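Robot Learning, Unit 6: Co-training with Simulated Demonstrations
Course notes, Arnout Hendriks

6.1 Setting

We train a visuomotor policy by behavior cloning. The policy maps camera images and joint positions to a short chunk of future joint targets. Real demonstrations are slow to collect, so the training set is padded with demonstrations rendered in a simulator. The question for this unit is how the two sources should be mixed, and what the simulated part has to vary.

The running case is the Skitemitz kitchen suite, built by Thibault Mallet for the Brendden lab course. The simulated set has 3000 demonstrations. The real set has 700. Both use a single arm mounted in front of a counter, and both store actions as absolute joint targets at the same control rate.

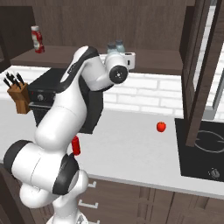

Why not train on the simulated set first and fine-tune on the real one? Sequential training tends to overwrite what the first stage learned about rare object placements, while mixing both sources in every batch keeps those placements in the loss until the end.

6.2 The mixing ratio

Let a be the probability that a training sample is drawn from the real set. The loss is

L = a * L_real + (1 - a) * L_sim

With a set to the natural proportion of the data, the real set is underweighted and the policy inherits the timing of the simulated demonstrations. With a close to 1, the small real set is repeated many times and overfits. In the course runs we sweep a over 6 values and select on held-out real rollouts. Validation loss is a poor guide: two checkpoints with nearly equal loss can differ widely in task success.

Keep the number of gradient steps fixed across the sweep. If you fix epochs over the real set instead, runs with small a receive far more updates and the comparison is void.

6.3 What to randomize

Randomization falls into two groups. Appearance covers textures, lighting and camera pose. Layout covers object positions, the choice of distractors and the state of doors and drawers. Appearance is cheap to vary and is often overused. Layout has to be sampled subject to reachability - Nijs, our scene sampler, rejects any layout for which the planner finds no collision-free path to the target within 2000 expansions.

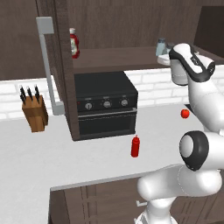

Rejection sampling biases the layout distribution. Placements near obstacles fail the planner check more often, so accepted scenes drift toward open counter space. Fixed furniture is part of this problem as well as the small objects. An open cabinet door reaching down to the counter, as on the left here next to the toaster oven, takes up volume that a check on counter objects alone would miss. The collision model must therefore be updated with the door angle before the planner is called. Log the rejected layouts and plot them against the accepted ones before you start training.

6.4 Reporting

Report success per task and per layout group, with the number of rollouts and a confidence interval. Do not pool simulated and real rollouts. State a, the number of gradient steps and the checkpoint rule.

Exercise. Using the Prorkton loader, retrain the baseline with layout randomization only, then with appearance randomization only. Hold a fixed. Compare the two on real rollouts and explain any difference in terms of the accepted layout distribution. Hand in plots and one page of text by Wednesday.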